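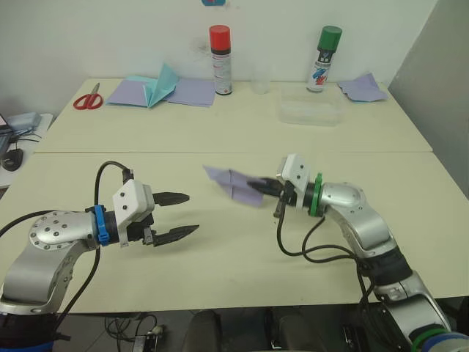 Bench notebook, Grenero, two-arm cell
Nov 22, 2020
Entry by: Evangelia Makris
Present: Karthik Paul, Makis Giannakopoulos (morning only)
Subject: Working rules for the paper-handling task, draft 2

Purpose of the entry

The rules for the two-arm cell were written in June for rigid parts. They have been applied to paper since the Zornholm work began, and several of them do not fit. Stamatia Karagiannis asked that the differences be recorded at the bench while the work is going on and then carried into the revised sheet. This entry sets down what was agreed, what was left open, and who is to follow up. Wording in this notebook does not replace the posted sheet until she has signed the new version.

Naming of the arms

The arms are to be called blue and green, after the collars at the wrists. "Left" and "right" are not to be used in spoken instructions. A person standing on the wall side of the tables sees them reversed, and the June rules did not settle whose left was meant. Tresus still lists the arms as A and B in its menus. Karthik will put a strip of colored tape beside each entry on the operator's monitor until the labels in the software can be changed.

Log entries follow the same convention. An entry that reads "left arm dropped sheet" is to be corrected by the person who wrote it and by no one else.

Bench layout

The front table belongs to the arms. Stock and items not in use go on the rear table, against the wall. The following was agreed:

Scissors remain on the rear table, and are never handed across the front table while the drives are enabled.
Spray cans stay upright with their caps on. Makis would prefer that they leave the cell altogether. See open points.
Paper stock is laid out on the rear table in advance, so that no one has to reach into the cupboard in the middle of a run.
The seam between the two tables is the boundary. With the drives enabled, hands do not cross it toward the front.

The last rule replaces the old one, which gave a distance from the arm bases in inches. No one could judge that distance by eye, and it was observed chiefly by people who had been reminded of it that morning. A line that can be seen is easier to keep.

Fotis Theodorakopoulos asked by e-mail whether the seam could be marked with floor tape. The reply was no for the time being; the adhesive leaves residue, and a sheet will catch on it.

Cables

The June rule says that cables shall be "secured." It does not say to what, or in which pose. A cable that hangs clear at the home position may come down onto the table once both wrists are brought to the center, and with a light sheet that is enough to spoil the start of a run.

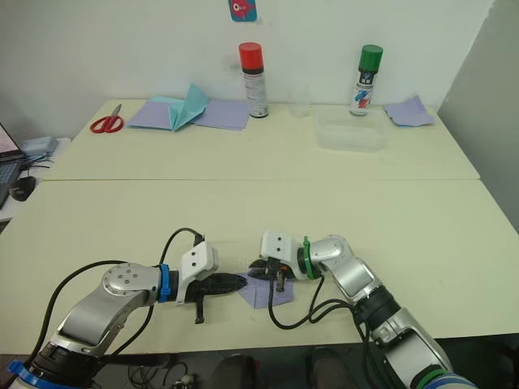 The check is therefore to be made with both grippers at the meeting position, tips close together over the sheet, as well as at home. The operator looks specifically for any cable resting on the paper or crossing its edge. If one is found, the drives are disabled, the cable is re-dressed, and the check is repeated from the beginning. It is not acceptable to move the sheet and leave the cable where it is. Makis pointed out that re-dressing must leave enough slack at the wrist for full rotation, and that a tie placed too near the connector will do more harm than a loose loop. He will write the paragraph on tie positions himself.

Cables on the floor under the front table were also discussed. They are outside the reach of the arms and were never covered by the rules, but a person kneeling to reset a supply has to put a knee somewhere. Karthik is to propose a tray. Until it is fitted, the supply is reset by one person with a second standing at the stop button.

Handling of the sheet

This section is new. The old rules assume that a part is either held or not held. A sheet can be held by one arm and resting against the other, or held by both and pulled out of shape between them, and the operator must know which of these is intended before continuing.

Agreed procedure for a transfer:

1. The holding arm comes to the meeting position and stops.
2. The receiving arm approaches from the side or from below, at the reduced speed setting.
3. The receiving gripper closes. The wrist view is read before any further command is given.
4. The holding gripper opens only when the operator has said "both" aloud and the second person has repeated it.
5. The arms separate. If the sheet moves with the wrong arm, stop; do not chase it.

Step 4 caused some discussion. Karthik regards the spoken confirmation as slow, and it certainly is when one person is both operating and writing. The view taken was that speed is not what is being measured at this stage. Stamatia's earlier note on the matter asks for one habit, followed the same way by everyone, and the spoken word is the habit already in use on the large cell in the Sarantis building.
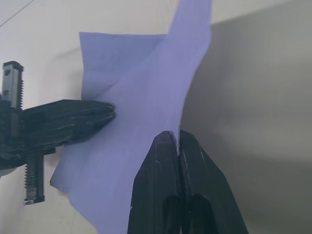
Sheet held by both grippers, wrist camera view.

While both grippers are closed, neither arm is to be driven in a straight line away from the other. The paper will take a crease readily, and a creased sheet behaves differently from a new one on the next attempt. If the fold between the two contact points is seen to sharpen, the operator backs off in small steps until it relaxes, and only then decides which gripper to open.

Condition of the sheet is recorded at the start of each run under one of these headings: new, folded, crumpled. Crumpled sheets may be used for practice. They are not to be used in a run that will be reported to Zornholm. Used sheets may be kept on the rear table during a session, but they are to be removed at the end of it so that the next operator does not take one for new stock.

A sheet is retired after up to 12 transfers, sooner if it is torn. The number was chosen for convenience and should be reviewed when there is some evidence to support it.

Gripper fingers

Scuffs on the fingers are expected and need not be logged. What must be logged is anything that changes how the tip meets the paper: a chip, a burr, a layer that has begun to lift, or lint and fibers caught on an edge. The last of these has been treated as housekeeping. It should be treated as a fault, for the reason that a tuft at the shoulder of a tip can drag on a sheet that is lying flat, and the operator will read the drag as a poor approach.

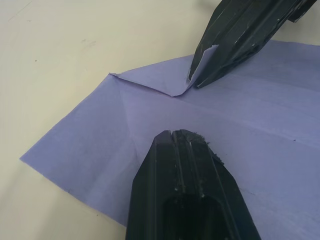 Tips are to be inspected under the bench lamp before the first run and after any run in which a flap was lifted from the table surface. Loose fibers are removed with a dry brush. Compressed air is not used, as it sends the debris toward the wrist cameras and moves the stock. No solvent is to be applied to the fingers until Makis has confirmed what the printed material will tolerate.

When one arm is raising a flap and the other is steadying the sheet, the steadying finger rests lightly and is not pressed into the table. The table surface already has its share of marks, and a finger pressed hard enough to leave one has been set too low. The height offset is to be checked with a spare sheet under the tip at the start of each session, and the value written on the run form beside the operator's initials.

Stopping and restarting

No change from the June sheet, apart from the following. After any stop with paper in a gripper, the sheet is released by hand command and the run is closed. It is not resumed. Run 833 was resumed after a stop and the record cannot now be interpreted; it has been marked void in Tresus and the file retained.

Two persons are required whenever both arms are enabled. One of them may be a trainee. The person at the stop button does not write, carry, or use the laptop on the side desk.

Open points

Spray cans in the cell. Makis to decide. If they are required for the later task they may stay; otherwise they go to the flammables cabinet.
Labels A/B in the software. Karthik.
Cable tray under the front table. Karthik, with dimensions to Fotis before anything is ordered.
Limit on transfers per sheet. Left as it is for now.
Whether the boundary rule applies during a camera calibration, when the drives are enabled but the arms are locked. My own view is that it should. Stamatia to rule.

Addendum, same day: Fotis notes that the partition beside the rear table is not fixed and should not be leaned on. To be added under bench layout. Clean copy of this entry goes to Stamatia with the marked-up June sheet.

E.M.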